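Checking a Small Round Part Before You Bother Assembling It

Most guides to small assemblies start with glue, a mallet or a special tool. I'm doubtful about all three. If two pieces are meant to go together, you should learn that with your fingers first, on a clear stretch of table.

What you need

A flat wooden table, decent light and the parts. Kane Tipoki swears by a padded mat. I tried one for most of July and couldn't tell the difference.

Step 1: Find the holes

Turn each piece over slowly. A white block like mine is easy to take for a plain spool if you look only at the top, and there may be another opening on the side. Write down which hole faces which way. Don't trust the instruction sheet (the one I got showed a different part altogether).

Step 2: Handle one piece at a time

Support the round piece from underneath and look straight at the hole. Then set it down on the table and pick up the smaller part.
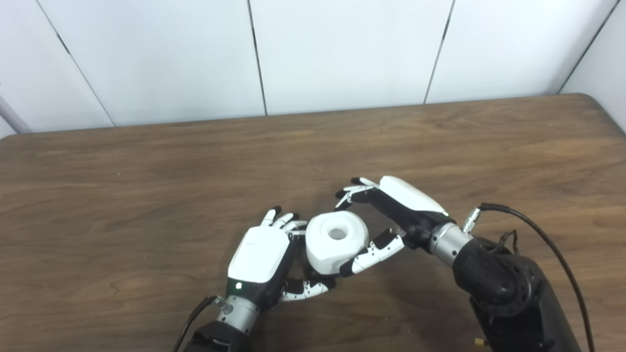 The white cylinder, and the small black piece with the round holes:

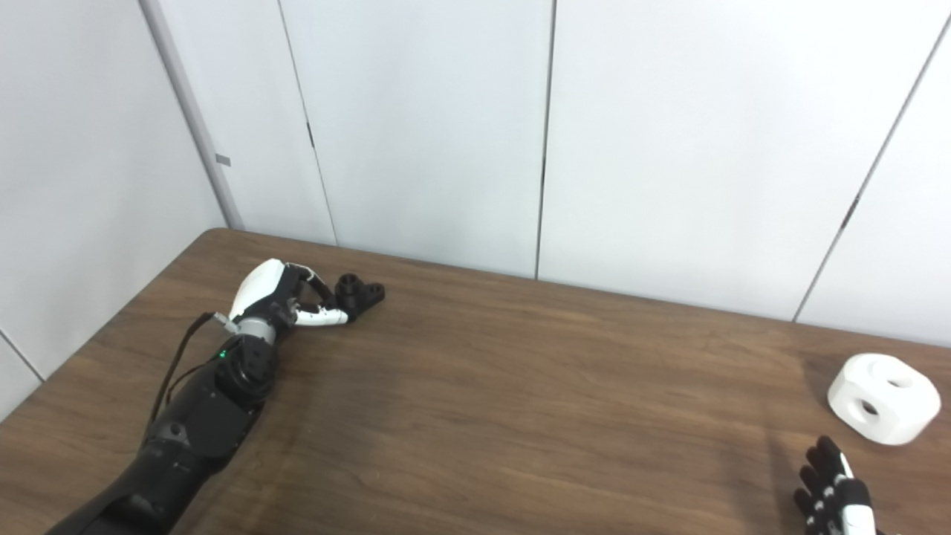 Step 3: Try the fit dry

Bring the pieces together with light pressure. If they stop, turn one a little and try again. Mawar Osman says to count 6 tries before giving up. I give it two, then go back to my notes from Step 1. Pushing harder has cost me one cracked part already.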